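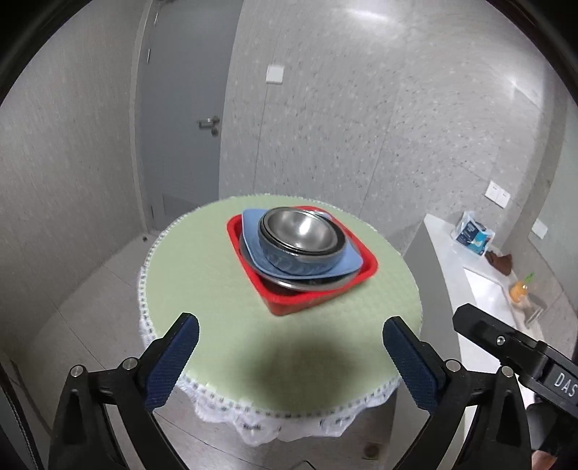 Bowls and plates stacked on the Zillau round mat, pale green with white lace trim

Zillau Round Table Mat, Pale Green

Item no. 3892
Price: £70 including postage within the UK
In stock: 4

I've been selling table linen for long enough to get properly excited about maybe one new thing a year, and this year it's the Zillau. I had the first one on my own kitchen table for the whole of August before I put any up for sale, and I only took it off to wash it (and once when my sister-in-law tried to leave with it under her arm!).

It's a woven mat made to sit on a round table, a soft pale green with a white lace edge sewn on all the way round. I know lace makes some people think of their gran's sideboard. I was one of those people. But the edging on this is quite plain as lace goes, and against the green it looks fresh and a bit summery, and my table is a battered old thing that needs all the help it can get.

What it's made of

The body is a cotton and linen mix, woven fairly thick. You can feel the weave with your fingertips but it isn't so lumpy that a wine glass wobbles on it, which was my big worry when I first took it out of the parcel. The lace is cotton too. The mats are woven for me by Myrto Chrysikopoulos, who works on a pair of big floor looms in a converted dairy and does everything in small batches. Chrysanthi Mavromatis sews on the edging by hand afterwards. I asked if a machine would be quicker and got a very long look over the top of a pair of glasses, so that was that.

Being handmade, they do vary a little. The green can come out a shade lighter or darker from one batch to the next, so if you want two that match, please order them together and I'll pick a pair from the same batch.

Size and fit

The mat is 90 cm across including the lace. On a 90 cm table it comes right up to the edge, and on anything bigger you get a border of table showing, which I like. On a smaller one the lace hangs over a touch. If your table is an oval, sorry, I've tried it and it looks odd. Have a look at the Gavano runner instead -- same weave, long and narrow, and it comes in the green as well as a nice mustard.

How it stands up to daily use

Pretty well! We eat every meal on ours. Bowls and plates go down on it, get stacked up and get carried off again, and the weave hasn't fluffed up or pulled. Tea comes out if you get to it the same day. Beetroot I had to soak overnight. Turmeric has left me with a faint yellow mark the size of a penny, and I've put the fruit bowl over it and moved on.

It is not a heat mat, so please don't put a pan on it straight off the hob. Warm plates are fine. For anything hotter I use one of the Vultent cork rounds underneath, and they're thin enough not to tip things over.

Washing

Cool wash, 30 degrees, with nothing that has zips or hooks on it. The lace will find a bra hook from the other side of the drum. Pull it back into shape while it's damp and dry it flat if you've got the space (I put mine over the spare bed on a towel). No tumble drying. It'll shrink a little the first time, but Myrto allows for that and the size I've given is after washing.

Iron the middle on the back with plenty of steam. For the lace, turn the iron right down and put a tea towel over it. Or don't iron it at all. I've stopped bothering and the creases drop out by the evening.

Other things you might want with it

Zupan napkins, set of 4, white or pale green. The green is not an exact match, but it's close enough that they look good together.

Vultent cork rounds, small or large.

Gavano runner, 190 cm long, pale green or mustard.

Postage and returns

I send parcels out on Mondays and Thursdays. The mat goes out rolled round a cardboard tube so it doesn't arrive with a fold down the middle. If you don't get on with it, send it back unwashed within 30 days and I'll refund you, minus the return postage. If there's a fault with the stitching, email me a photo first -- Chrysanthi would much sooner mend one than have it thrown out, and I'll pay the postage both ways.

Next batch

More pale green is on the loom now. There's talk of a dark blue with the same white edge, and I've seen a sample and want it very badly, but I haven't got a date or a price yet. Drop me a line through the contact page if you'd like to go on the list for either colour.

Page updated 8/18/18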